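Workshop notebook, July

Morning, started 8.30

Continued with the lighting and storage survey of the hall. Luana Barbosa asked for it before we move the Vuro stock in, so that we do not put the small parts in the darkest place again, as we did in the old unit. I write here what I did, so that the next person can repeat it with the same points.

I used the old light meter from the drawer, with the white cap. It was compared last month with the newer one from Clareo and it reads a little low, but always low by the same amount, so for comparing places it is good enough. All readings are at table height, meter flat, and I wait until the number is quiet before I write it down. I marked the points on the floor with pencil crosses. Please do not wash them away before the second round.

Points 1 to 6 are along the long white wall, points 7 to 10 go from the foot of the stairs to the shelving, and 11 to 14 are between the shelves and under the mezzanine. The plan with the points is pinned inside the cupboard door.

First result: the wall side is better than I expected. The wall is smooth and white and gives back a lot of light. At point 3 I had a higher value than at point 8, although on the plan they look the same distance from the lamp. I measured it two times and it stayed so.

Second result: under the mezzanine it is bad. The best point there was nearly 100 lux and the others were less. For reading a label on a box this is possible, for sorting screws it is not. The lower shelves are worse than the upper ones, naturally, and if a person stands in front of the shelf the label is in his shadow.
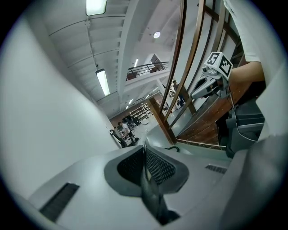

The hall from the foot of the stairs, mezzanine and shelving at the back.

The upper level I did only quickly. By the railing it is comfortable, I would work there without an extra lamp. I did not write numbers for it in the table because I had no crosses there and I do not want to mix careful numbers with quick ones.

Shelving. The white metal units can stay along the back wall, I see no reason to move them. The boxes on them are of many kinds and the labels, when there is a label, are in different handwriting. My proposal:

- heavy things and things we seldom need go on the lower shelves
- Kwok boxes together on one unit, at eye height, label to the front
- nothing small and loose under the mezzanine until we have lamps there
- the way from the stairs to the shelves stays free, 4 feet wide at least

For the lamps under the mezzanine I looked in the Illitent catalogue. They have a flat strip type of 18 W which could be fixed on the underside. I do not know yet if we are allowed to drill there. Must ask before ordering. If not, then a clamp type, but these are uglier and somebody will always hit them with a long box.

Mistakes of today, to not repeat: I forgot to write the time beside points 1 and 2, so I did them again at the end. The second values were a bit higher, maybe the sun was already on this side. In the table I keep the second ones and crossed the first ones with one line, so they can still be read.

Afternoon, 15.10

Spoke with Luana. She agrees with the shelves, but she wants the Kwok boxes nearer to the stairs because they go out most often. I think she is right and I changed the sketch. About drilling she will ask.

Still to do: second round in the evening with only the lamps on, same crosses, same meter. Buy better labels, the present ones fall off. Write the weight limit on each unit, I could find it only on one.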